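A Morning Among the Grippers at Flondale

I had meant to go to the Flondale open day back in February, when they held the first one, but my car had other plans. So when the second date came round (May 24, 2026, for those of you who keep the newsletter in a binder, and I know at least one of you does) I put my name down early, packed a sandwich and took the bus.

You may remember Flondale as the outfit that moved into the upper floor of the old Parkus building. I had pictured a big hall with orange machines behind glass, the sort you see in car commercials. It's much homelier than that! You come up the stairs, you sign a sheet, you get a sticker with your name on it, and then you're standing in a set of ordinary rooms with wood-look floors and people sitting at tables, working.

Zoltán Illés met us at the door. He runs the Demoline project, the part of the company that was open to visitors, and he's a very easy person to listen to. He talked for maybe ten minutes before letting us loose, and most of it was about how hard it is to get a robot to do the dull little jobs that you and I do without thinking. Putting a lid back on a jar. Sliding a book off a table so that you can get your fingers under it. He told us he spent his first year there trying to write rules for that kind of thing and threw nearly all of it out.

What they do now is have people do the jobs, over and over, holding the same kind of gripper the robot will have. You don't use your fingers on the object at all. You hold a gripper in each hand, and you squeeze, and two gray fingers close on whatever is in front of you. The position of the grippers gets recorded the whole time, and all of that goes into training the software. The cubes on top, with the black-and-white patterns on them, are how the system knows where each gripper is and which way it's tilted. A camera can read those patterns from nearly any side, Zoltán said, and that's why they went with a cube and didn't settle for a flat sticker.

I asked him how many recordings you need before a robot learns anything useful. He laughed and said it depends on who's asking. For the picking-up tasks they had reached 493 good ones by the morning of our visit, and he wanted 900 before he would even try it on the arm. Good ones! The bad ones get thrown out, and there are plenty of those, mostly from people bumping things or covering up a cube by accident.

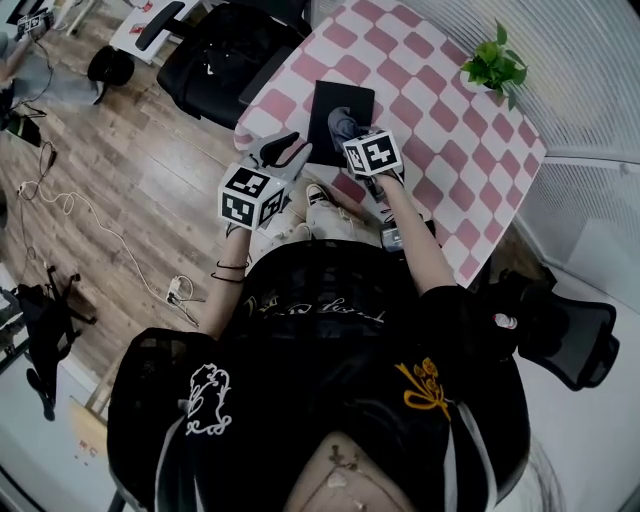
Flat things are the worst, apparently. I'd have guessed something round and slippery, an egg or a bar of soap, but no. Anything thin that lies flush on a table gives a gripper nothing to grab. You have to press down on it and drag, or tip it up with one side while the other side comes in underneath, and a person works that out in half a second and a machine doesn't. The tablecloths are part of it too. A bare tabletop lets things slide and a cloth bunches up, so they switch them around to keep the software from getting too comfortable with one kind of surface. Somebody in our group asked if they took donations of old tablecloths and Zoltán said yes so fast that I think he meant it. (I have a brown one with turkeys on it that I'd be delighted to see in the service of science.)

After that we got to try for ourselves, and this was the part I'd come for. Botond Szénási had charge of the visitors' table. He used to repair sewing machines, and you can tell, he's got that patience. He showed me how to hold the things, elbows loose, wrists straight, no showing off. My job was to pick up a sponge with the left gripper, pass it across to the right one, and set it down in a saucer.

Well! I dropped it. I dropped it again. The third time I got it as far as the handover and then let go with the left before the right had hold, and off it went under the table. It's a very odd feeling, like trying to eat with somebody else's hands. You can't feel how hard you're squeezing, so you end up watching the sponge to see how squashed it is. Botond told me that's pretty much what the robot has to do as well, and I have to say that stuck with me more than anything in the talk.

I got there in the end. By the time my turn was up I had done it properly four times in a row, and Botond said my last one was nice and steady and he would keep it. So somewhere in the Demoline files there's a little piece of me moving a sponge. My grandson was extremely impressed by this, more than he's been by anything else I've done this year.

The last stop was the robot itself, in the back room. It had two arms on a stand and the same gray fingers I'd just been wrestling with. They had it clearing a small table, cups into one tray and spoons into another. It's slow, I won't pretend otherwise. It went for one cup, stopped, seemed to have second thoughts, backed off and came at it from the other side. We were all holding our breath by then, and when the cup went into the tray the whole room clapped. Zoltán said it had managed 27 tables in a row the week before without dropping a thing, and of course it dropped a spoon about a minute after he told us that.

There was coffee afterward and some very good poppy seed cake from Cunha, the bakery on the corner, and I got talking to a couple who had driven in from out of town. They wanted to know if a robot like that would help her mother stay in her own house. Zoltán didn't promise them anything. He said a machine that can reliably fetch a pair of glasses off a nightstand is a few years off, and that he'd rather say so than sell them a dream. I liked him for that.

They counted 289 visitors over the two open days, so it does fill up. If you'd like to go to the next one, put your name on the list at the front desk, wear short sleeves (it gets warm in there) and leave your big purse at home. The stairs are steep but there's a handrail, and the elevator works if you ask for the key. They also take people on for paid recording sessions, a couple of hours at a time, no experience needed. I've picked up a form. I'm also bringing the turkey tablecloth.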